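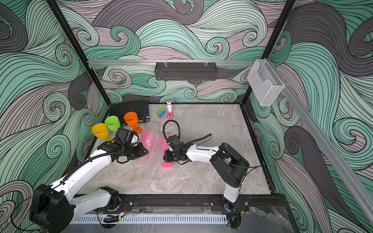
Two-arm cell with bubble wrap and mixed items on the table.

Equipment planning: second packing cell

Drellora has opened its budget round for the next fiscal year. Requests are due in March. The packing group at the Stinden site will ask for one more two-arm cell, built to the same layout as the present one, plus spares for both. Draft figures went out to section leads on Aug 28, 2024.

Arms and grippers
The request covers two arms with matching parallel grippers. Quotes are in hand from Sæther and Sestumum. Sæther is cheaper per arm but prices the controller separately. Sestumum includes the controller and one year of parts. Lead time is 22 weeks from Sæther; Sestumum has not committed to a date. Fingers should be quoted as a separate line, as they are the part we expect to reorder most often. Handling film and bubble wrap calls for narrow tips, and the blunt set in the Sestumum quote should be struck from the order. 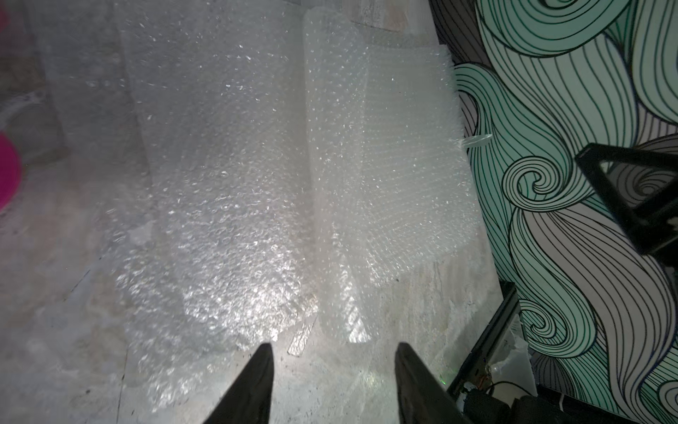
Wrist cameras and cabling
Each arm needs its own wrist camera. Clear wrap throws back a lot of small highlights, so ask both vendors for a loan unit before a model is fixed. Budget for spare cable sets at the same time as the arms. Ordered later, they carry a separate freight charge.

Enclosure and fittings
Posts, rails and the front mounting rail can be cut from stock. The wall covering should match the present cell, with its wave print in green, gray and mauve, so that results from the two cells can be compared. A hanging basket and a clear holder on the side rail are also on the list. The fittings line stands at $800 and excludes labor.

Consumables
Bubble wrap, small plastic items and the wine glasses in yellow, green and orange are charged to the operating budget. Please do not add them to the capital form. Wrap is to be ordered by the roll and booked against the packing code. 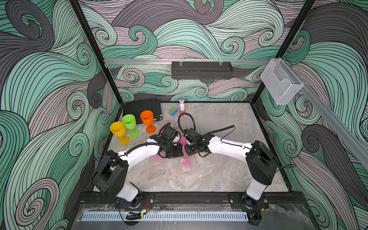
Open items
Floor loading at the new position. Power drop and air line, if air is needed. Sestumum delivery date. Section leads should return comments on the draft with the form number in the subject line.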